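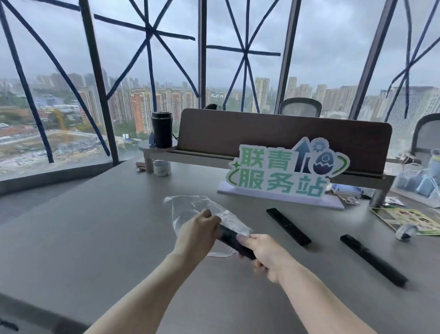

# Learning your first ten warbler songs

So you've decided this is the spring you finally figure out who's singing up there. Good! Warblers are small, quick, and fond of the very tops of trees, and by the time the leaves are out you'll hear six for every one you see. Learning the songs is the best thing I ever did for my birding, and I came to it late, with no musical ear at all (I can't reliably clap along to anything).

What follows is the method I use with beginners on our Sunday walks at Cimine Marsh. It's written for eastern North America, but the approach works anywhere. Swap in your own local birds.

## Start in March, before they arrive

The big mistake is waiting until May, when fifteen species are going at once and your brain turns to soup. In March most places have very few warblers singing, so you have time to get a handful of songs into your head before you need them.

Ten minutes a day is plenty. I do mine at breakfast. An hour-long session on the weekend feels heroic, but I've never met anyone who remembered much of it by Wednesday.

## Pick your ten

Look up the sightings list for a park you really visit and choose birds that are common there. Please don't start with the rare ones, however gorgeous! My usual starter set is:

- Yellow Warbler
- Common Yellowthroat
- Ovenbird
- Black-and-white Warbler
- American Redstart
- Northern Parula
- Black-throated Green Warbler
- Chestnut-sided Warbler
- Pine Warbler
- Yellow-rumped Warbler

The redstart and the Yellow-rumped are both slippery, and I put them in anyway because you'll run into them constantly. Leave them until the end.

## Sort them by shape

Before you try to name anything, listen to each song and ask what kind of sound it is. I use four bins:

1. **Trills.** One note repeated very fast. Pine Warbler is the classic, soft and musical and all on about one pitch.
2. **Buzzes.** A raspy, insect-like quality. Northern Parula zips up the scale and snaps off at the top. Black-throated Green belongs here too.
3. **Repeated phrases.** Two or three syllables said over and over. Ovenbird, Common Yellowthroat, and the high, thin, squeaky-wheel song of the Black-and-white.
4. **Whistles with an ending.** Sweet, clear notes that build to a finish. Yellow and Chestnut-sided both live in this bin.

Yellow-rumped goes in whichever bin you like. It's a loose, wandering trill that seems to lose interest partway through. Redstarts have several songs and I give them a page of their own.

When you hear a mystery bird, the bin comes first. Going from "some warbler" to "a buzzy one that rises" is real progress, even if you never get to the name.

## Give each one words

The traditional phrases are traditional for a reason. Ovenbird shouts *teacher, teacher, teacher*, getting louder as it goes. Yellowthroat says *witchity-witchity-witchity*. Yellow Warbler is *sweet sweet sweet I'm so sweet*, and Chestnut-sided is *pleased, pleased, pleased to meetcha*, with a hard stress on the "meet."

If a phrase doesn't work for you, throw it out and write your own. Sumaiya Majumder, who leads the other half of our walks, hears the Black-throated Green as *trees, trees, murmuring trees*, just like the books. I have never once heard trees. I hear a tiny zipper being opened by someone impatient, and I haven't missed one since.

## Draw them

I love this step, and people always try to skip it. Play a song, then draw it on paper as lines and dots. A rising line for rising pitch, dots for short separate notes, a scribble for a buzz. A parula is a scribbled ramp with a little drop at the top. An Ovenbird is a row of zigzags that get bigger.

You can check your drawings against spectrograms, which most sound libraries show right alongside the recording. Time runs left to right and pitch runs bottom to top. Once you've drawn a few songs by hand, those gray smudges start to make wonderful sense.

## Quiz yourself in pairs

Shuffle two songs until you can tell them apart every time, then add a third. Good pairs to drill:

- Yellow and Chestnut-sided – listen for that emphatic ending, and be warned that some Chestnut-sideds leave it off
- Pine Warbler and Chipping Sparrow – the sparrow is drier and more mechanical
- Parula and Black-throated Green – one climbs, the other hops between pitches

Use several recordings of each bird. Individuals vary, and if you only ever study one file you'll end up knowing that one file. My own practice folder has 41 clips in it for these ten species, and I still find the redstarts humbling.

## Take it outside

Go early. The first couple of hours of daylight are the best, and the singing usually tails off by late morning. Stand still for five minutes before you try to name anything, and let the robins and cardinals settle into the background.

Then pick one voice and stay with it. Bin it, give it words, draw it in your notebook, and only then go looking for the bird. Seeing the beak open while the sound comes out is what glues the whole thing in place, so it's worth a stiff neck.

Phone apps that identify songs are great fun and I use one. Make your own guess before you look at the screen, though, and treat the answer as a suggestion. They do get fooled, especially by distant trills.

Please go easy on playback. Playing a song out loud to pull a bird in takes it away from feeding or from its nest, and many parks and refuges don't allow it at all. Study at home with the speaker on and keep it in your pocket on the trail.

## When it all falls apart in mid-May

It will! A warm night with a south wind can drop so many migrants into one patch of woods that you can't separate anything. Parveen Navaratnam told me on my first spring walk to find the song I knew best and mentally subtract it, then the next, and see what was left over. I still do exactly that. Usually there are two or three leftovers, and those go in the notebook as squiggles with a question mark.

Add new species one at a time once your first ten feel easy. I'd go for Hooded and Blue-winged next. Blue-winged sounds like a long, rude sigh, *beee-bzzz*, and you'll have it in a single morning.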